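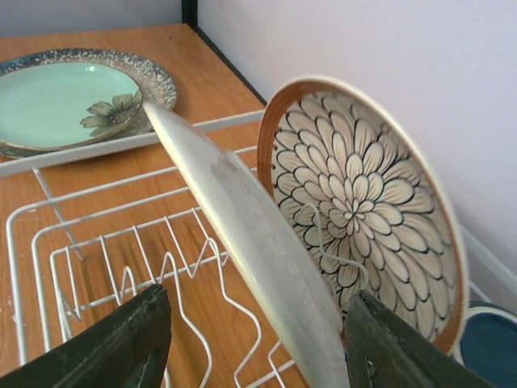

Fig. 1. Two plates standing in a wire rack, the patterned one behind the white one.

Category: Course Materials > Household Skills > Handouts

HANDOUT 4: The dish rack and the plates
Course: Kitchen Order for Shared Houses
Prepared by Etelka Vida, with corrections by Csaba Somogyi

1. What we study in this unit

In the previous unit we spoke about washing. Now we continue with the moment after washing, when the plates must go somewhere. Many students think that this is not a subject for a lesson. But in the kitchen of a shared house, the rack is the place where most small damage happens, and most small quarrels also.

The word "rack" in these notes always means an open wire rack which stands on a table or counter. Racks built inside a cabinet are treated in Handout 6. In the practical hour we use the Gusix rack from the cupboard. If you work at home with another one, please measure the distance between its prongs before you come, and write it on your sheet.

2. Terms

Rail: the long wire which goes along the rack and keeps its shape.
Prong: a shorter wire, straight or bent, which keeps a plate from falling to the side.
Slot: the free space between two neighboring prongs.
Face: the side of the plate on which we put food.
Back: the other side, with the foot ring.
Lean: the angle of the plate when it rests against a prong.

Please use these words in your reports. Last year some students wrote "stick" and "hole" and it was difficult to follow them.

3. How a plate should stand

A plate in a rack touches it at the bottom and at one place higher up. If the slot is too wide for the plate, it leans too much, and its face can come against the next one. If the slot is too narrow, people push, and the glaze gets a scratch from the wire.

In Fig. 1 the white plate is seen almost from the edge, and the plate with petals shows us its face. Look at the bent prong in front of the petals. It makes a rounded hook and then goes down. A rounded end is kinder to the glaze than a cut end, and when you buy a rack you should pass your finger over every end of the wire.

Decorated plates need more attention. The decoration may lie over the glaze or under it, and from the face alone a beginner can not always decide. When you do not know, treat it as over the glaze: leave an empty slot in front of the face, and do not let another plate rub on it.

4. Order of loading

a) Begin at the far end of the rack and come toward yourself.
b) Put the large plates first, all with the face in the same direction.
c) Hold the plate by the rim, with the thumb on the back. Lower it until you feel the bottom wire. Do not drop the last part.
d) Let it lean by itself. If it does not want to lean, the slot is wrong.
e) Small plates go together at the near end — never between two large ones, where the fingers can not reach them.

Chu's rule (from Chun-yin Chu, who taught this unit before me): if you need two hands to take one plate out, the rack is too full.

5. Plates which wait on the table

Plates waiting for their turn should lie flat, the larger under the smaller. In Fig. 2 there is a pair on the left part of the table: a speckled grey plate below, and a green one with a floral pattern on top of it. The green plate is moved up and to the right, so the two do not sit centered. For a short time this is acceptable. For storage it is not, as the weight of the upper plate comes on one side of the rim.

Notice also the distance. The rack stands at the far side, right of center, and the plates lie on the left. Each plate must be carried across the table. For your exercise, draw the table from above and mark where you would put the rack if you were left-handed.

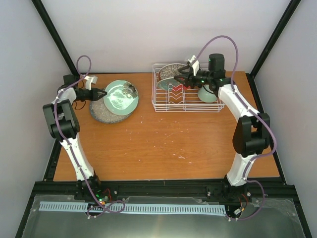 6. Homework

Load your own rack after the evening meal and make a drawing of it. Mark the slots you left empty and write one sentence for each. Send the drawing to Rimantas Kairys before the end of April. Maximum 120 words of text — longer reports will be returned.

Reading: the chapter on glazes in the course book, and the care sheet for Foller tableware in the folder.

Shared 2 times | 454 views
Contact the course office | Terms of use | Back to top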